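Paying for the kitchen before there is one

By Maya Geagea
November 22, 2018

Most of the money Gerkholm set aside for its first kitchen arm was meant to go on hardware. The firm runs catering for care homes, and Umesh Bisht, who looks after its equipment spending, had a quote for one arm, a gripper and a test counter by July. He put it in a drawer and asked for a simulation budget first.

"We had a price for the arm and no idea where it would stand," he says. "You can't order a mounting plate on that basis."

The work went to Nitov, a small software firm, on a 14-week contract. Its staff build household and catering kitchens on a computer, with cookers, cupboards and worktops that can be swapped between runs, and put a model of the arm to work in them. Gerkholm paid for 88 layouts. The price was fixed per layout, with two rounds of changes included.

Rania Rawashdeh, who led the job at Nitov, says buyers tend to ask about payload and speed and leave reach until late. In a kitchen, reach decides a good deal. An arm fixed beside a cooker has to get over the hob and also up to whatever hangs on the wall above it, and its own elbow takes up room while it does so.
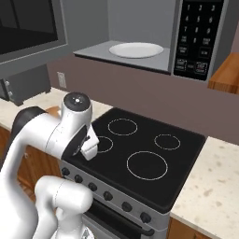
Cookers with knobs along the front were a particular worry for Gerkholm, as most of its sites have them. Rawashdeh's team logged 521 runs in which some part of the arm came too close to the controls. The answer was a different base position, which added a steel bracket to the order and took a longer cable run out of it.

Bisht's advice to other buyers is to keep the simulation as its own line in the budget, with its own end date. Gerkholm first had it under installation, and it was nearly cut when fitting costs rose. He would also ask who owns the kitchen models once the contract ends. Gerkholm's first draft didn't say, and settling it held up the signing.

The arm itself is now on order, with delivery to the Skadard site. The second one waits on next year's figures.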